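The Case for Two Knobs

Microwave makers have spent decades adding buttons. A growing crowd of shoppers wants them gone. They may be onto something, though I'd keep a hand on my wallet.

The first person to lecture me on the subject was my neighbor Vanderleia Brito, who had just paid good money for a microwave that did less than the one it replaced. The old one had a popcorn key, a potato key, a beverage key, a pizza key and a defrost routine that wanted to know what kind of meat you had and how much it weighed. It also had a clock, which had been wrong since a power outage one October. The new one had a dial for power and a dial for time.

"I used the potato key one time," she told me. "It gave me a hot rock."

She loves the new one. I believed her, and I still went home suspicious. Every few years somebody in the kitchen business discovers that we are all worn out by choices, and the cure is always for sale. The bread machine went plain. The coffee maker went plain. Now it's the microwave's turn, and the ads are full of white boxes on white counters next to a single pear.

So I spent a few weeks cooking with dial models, borrowed and bought, in my own kitchen. I also dug out the manual for my keypad oven, a Cornel that came with the house and that I have been pushing around with one button for years. The button says "Add 30 Sec." I press it until the number looks right.

That habit is the strongest argument for the knob, and it has nothing to do with style. If all you ever do is add time, a dial does the same job in one turn. You can see what you've set from across the room. You don't have to clear the last cook before starting the next one, and you don't have to press Stop twice to get rid of somebody's leftover eleven seconds.

Now for the trouble. Mechanical timers are vague at the short end, and the short end is where most of us live. I wanted 50 seconds for a mug of milk. On the Bugti, a little model with a timer that ticks like a kitchen clock, the marks below two minutes sat so close together that my 50 seconds was a guess. The first mug was cool in the middle. The second climbed out and ran across the glass plate. The manual has a tip for this, and it's the same tip your grandmother would give you: turn the dial well past the mark, then bring it back. It helped a bit. My keypad oven has never needed a trick to count to 50.

Butter was worse. Softening butter takes a low setting and a short time, and being off by a little on both leaves you with a puddle. I ended up standing at the door and watching, like I did with my mother's toaster oven.

Power settings deserve their own complaint. The words on these dials are a mess. One maker says "Med," another draws a snowflake, a third gives you a number that could mean almost anything. The print is often tiny and pale, because dark lettering would spoil the look. I have decent eyesight and good kitchen lights, and I still bent down to read the Utier every morning for a week. By then I had learned the positions, and I quit reading. A guest would not have that week. Neither would my father, who is 90 and likes his soup at a time of his own choosing. The fix he came up with was two dots of red nail polish, one for soup and one for coffee. It looks terrible and works perfectly.

A lot gets said about dials lasting longer. The Studovora people put "built to last" on the carton of theirs, and then gave it the same short warranty as the model with the keypad. I asked the man at the store which kind comes back more often. He said the ones that get slammed.

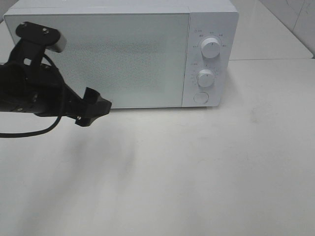

Is a 1,000-watt model worth the extra money if you mostly reheat leftovers?

Probably only if your household eats in shifts and somebody is always waiting. A weaker oven will heat the same plate of rice and beans, it just takes longer, and you can stir halfway through while you wait. Put the difference toward a decent glass lid.

Size matters more than shoppers think. Bring your widest dinner plate to the store, and ignore the funny looks. A plate that catches on the wall of the oven won't turn, and food that doesn't turn comes out scorched on one side and cold on the other. No knob will save you from that. Check how the door opens, too, and whether it will block the only stretch of counter you have.

Then open and shut it a few times. Turn the dials with wet fingers if they'll let you. A cheap knob wobbles on its post and a good one doesn't, and you can feel the difference right away.

As for my own kitchen, I gave back the Bugti and the Studovora without regret. The Utier I kept for a while next to the Cornel, which left me no room to chop an onion. The Utier went to my father. I'm still pressing "Add 30 Sec." and my milk stays in the mug.

Vanderleia thinks I've lost my mind. She has offered to take the Cornel off my hands for her sister, who she says needs something with a popcorn key.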